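Korness publishes working rules for two-armed robots that handle cloth

Nov 18, 2018

Korness has today published a set of working rules for sites where two-armed robots lift, hold and fold cloth. The rules are free to download and can be used by laundries, textile sorters and test labs of any size.

The document runs to 24 pages and has 35 rules in four parts: setting up the bench, gripping and lifting, stopping the machine, and keeping records. It was written with Flikero, which builds folding cells, and the textile sorting firm Prurkora.

Most existing guidance on robot arms was written with rigid parts in mind. Cloth stretches, slips and bunches at the fingertips, and two arms pulling on one piece can tear it or put a load on the wrist joints that neither arm would meet alone. The new rules set out how sites should test for this before a cell goes into daily use. 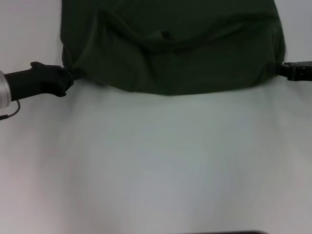
Under the rules, a site must set a pull limit for each type of fabric it handles and write it down. Both arms must stop if either one loses its grip. Cables on the arms must be checked at the start of every shift - including at full reach - and the bench must be cleared before the first lift.

"We kept hearing the same questions from sites that had just taken delivery," said Fitzgerald Boateng, who led the work at Korness. "How hard can the arms pull? Who is allowed to reach in and straighten a sleeve? There was no common answer, so people made up their own."

On that second point the rules are strict. No one may reach between the grippers while a garment is being held, even at low speed. The operator must first bring the cell to a protected stop, and only trained staff may restart it.

The rules are voluntary and do not replace national safety law or the maker's instructions. Sites that wish to be listed as following them can ask for a visit from Nic Aodha, the inspection firm, which will take about 2 days for a single cell.

Korness will accept comments on the first edition until the end of November. A revised text will follow once these have been read.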